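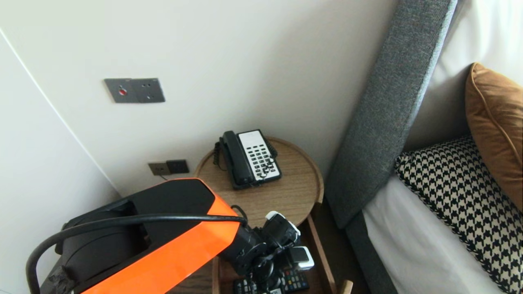 Round bedside table with a raised rim, drawer open

Autism support groups for parents: do we need a diagnosis first?

Asked by Zofia Domański in Family and Education

My son is six and has been on the waiting list for an autism assessment since November. His teacher thinks he is likely to be diagnosed and has already made some changes in class, such as letting him come in by the side door before the others. At home we are muddling through. Sleep is the worst of it. He settles late and is up again before five.

I saw a poster at the library for a parents' evening run by Grovlow Family Centre. The speaker is a mother who has written about bringing up two autistic children and there is a discussion group afterwards. The poster says "for families of autistic children" and gives no other details apart from the time. I rang twice and got the answerphone.

Two questions. Can I go if we have nothing on paper yet? And has anyone been to one of these and found it useful, or is it mainly for people with older children? I would have to arrange a sitter, so I'd like to know before Wednesday.

2 answers

Answer from Mireille Salameh
Marked as helpful by 14 people

You can go. I have been to the Grovlow evenings for more than 2 years and went to my first one while we were still waiting. There is a sign-in sheet that asks for your name and a phone number for emergencies. It does not ask about a diagnosis and I have never heard anyone be asked.

The talk lasts 40 minutes. After that people move to the smaller room for the discussion. You can leave at that point if you want to, and plenty do. In the discussion they usually split by the child's age, so you would be with parents of infant school children. The older group mostly talks about moving up to secondary and exam arrangements, which won't be much use to you yet.

As for whether it is useful, it depends on the speaker. Some are very general. The best one I heard was Temitope Omoregie, who went through how she keeps notes for school meetings - one page, same headings every time, dated. I still do mine that way. I also came away with the name of the person at the council who deals with school support, and that saved me a lot of ringing round.

On school, you don't have to wait for the assessment there either. Ask for a meeting with the special needs coordinator and take a list of what the teacher has already changed and whether it helps. Get the side door arrangement written down, or it may stop when he changes class.

For sleep, ask your GP or the school nurse. We were told to keep a diary for a fortnight first, so you might as well start one now - time in bed, time asleep, time awake. It meant the appointment went on the problem and not on me trying to remember.

The answerphone is only checked in the mornings. Leave a message with your number and they do ring back.

Answer from Szu-yu Chu

I went once. Talk was good but the room was cold and parking is bad, use the one behind the swimming baths. No one asked me for any paperwork. Not sure about sitters, I think they had a play room at one time but don't rely on it.

Comment from Zofia Domański

Thank you both. I left a message this morning and they rang back before lunch. No diagnosis needed and there is no play room now, so I have asked my sister. I've started the sleep diary as well.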